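Chapter 5
Who Speaks for the Students?

I was twenty when I first stood outside a rector's office with a placard, and I'd spelt "representation" wrong on it. My friend Celina Wilczyńska spotted it on the bus and fixed it with a biro, which didn't help much. We were at Flundton College, there were 188 of us on the steps, and we wanted the union's suspended president let back into his lectures.

I'm starting with that morning because I got nearly everything muddled. I thought the union and the college were simply enemies. I thought a suspension meant he'd been found guilty of something (it didn't, he hadn't even had a hearing yet!). And I had no idea who'd voted for him. When I looked it up years later, he'd won with 397 votes, mine not among them, as I'd been asleep.

So in this chapter we'll take it slowly. First we'll look at what a student union is on paper: its constitution, its money, its officers. Then we'll get on to discipline, and what a college can and can't do to an elected student. After that come the police, and the awkward business of a campus quarrel that ends up in court. 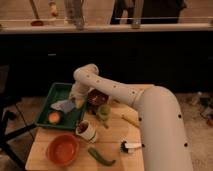

5.1 Before you read on

Have a go at the Piątek letter at the back of the book. It's the one the union secretary sent to the college in June, asking for the charge to be put in writing. Read it once quickly and once with a pencil. Mark each place where she asks for something and each place where she's just cross – there's plenty of both, and I rather love her for it.

Keep hold of your notes, as we'll need them in 5.3 when we come to the college's reply.

5.2 Two words people mix up

A suspension keeps a student away while a complaint is looked into. An expulsion ends their place for good. In the Flundton case the local paper used both words in one article, and by teatime half the town believed our president had been thrown out. He'd been given 10 days away from lectures, and he spent most of them in the library of the college down the road.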